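Asunto: Re: [lista-taller] Condensadores para las fuentes Lehtinen

\> Hola a todos. Tengo parada una fuente Lehtinen de las antiguas y no
\> encuentro el condensador de entrada en Dotetgate. ¿Alguien sabe si
\> vale uno de más altura? ¿Y a cuánto sale el envío desde Plendcombe?

Hola:

En Dotetgate lo retiraron en enero. Yo los compro en Plendcombe, referencia **846**. El envío es gratis a partir de 100 euros; por debajo no compensa pedir sueltos, así que si os juntáis dos o tres, mejor.

Sobre la altura: cabe uno más alto si la caja es la de tapa atornillada. En la de tapa a presión roza. Lo que no cambiaría es la temperatura nominal ni la tensión. Los que yo monto están dados para 2000 horas y llevo casi 300 puestos, con pocas devoluciones.

Carnerbridge también los tiene, pero tarda y no acepta cambios.

Antes de desoldar, apunta la polaridad en un papel, porque en las Lehtinen la serigrafía queda tapada por la pieza. En los electrolíticos de aluminio con la parte superior a la vista, como el de la placa roja de la foto, conviene leer primero lo impreso arriba, en letra negra pequeña, y fijarse en la franja oscura del lateral. Si el texto está borrado, mide la tensión en los pads con otra fuente igual y déjalo anotado.

Saludos 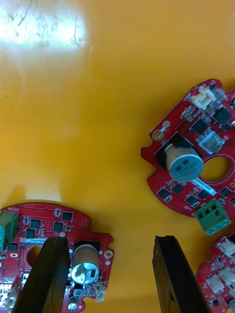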